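4.2 Announced withdrawals and audience response

We turn next to cases in which an actor, or a studio on the actor's behalf, says before voting opens that no awards campaign will be run. Earlier work has treated these statements as a kind of publicity in their own right. Our data let us test this in a small way, by following how viewers talked about a film before and after the announcement.

The sample comes from the Bruvon listings archive, which keeps reader comments alongside each film's page. We collected 4000 comments on 17 films released over two seasons. Of these, 264 mentioned awards directly. Two coders, Kulsoom Mughal and Jerome Layug, read each of the 264 and marked it as approving, disapproving or neutral towards the actor's decision. Where they disagreed, the comment was discussed and given a single code. Comments that only repeated a headline were marked neutral. 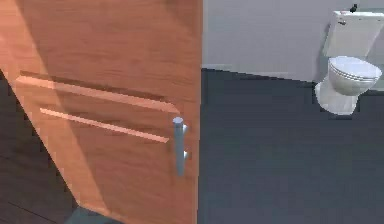 Approving comments were the largest group for films that had already done well at the box office. Readers of these pages tended to say that the actor had no need of a prize, or that the role had already found its public. For smaller releases the pattern was weaker. Several readers took the withdrawal as a sign that the distributor had run short of money, and a few said so in strong terms.

Timing also mattered. Statements made in a radio or podcast interview drew a slower response than those issued in writing, but the discussion went on for longer. The clearest case is the Durkar release, where the lead actor spoke on 9th August and comments on the matter were still being added in December. By then most of them were about the interview itself – its tone, a joke made early on, the host's reply – and few dealt with the film.

Figure 2. Rendered interior, grey floor and brown door.

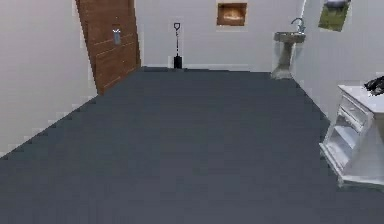
We had expected a difference between franchise films and stand-alone dramas, following Nikolaidis, who argues that franchise audiences see prizes as belonging to another sort of cinema. The comments give only partial support. Readers of the franchise pages did use this language, but so did readers of the Ponano pages, which cover mostly low-budget drama. In both groups the complaint was aimed at voters more often than at the actor.

Some limits should be noted. The archive removes comments that break its rules, and we do not know how many were lost in this way. Nor can we tell whether one person wrote under more than one name. The coders knew which film each comment belonged to, so their reading of doubtful cases may have been affected by what they already thought of it. Section 5 compares these results with press coverage of the same films.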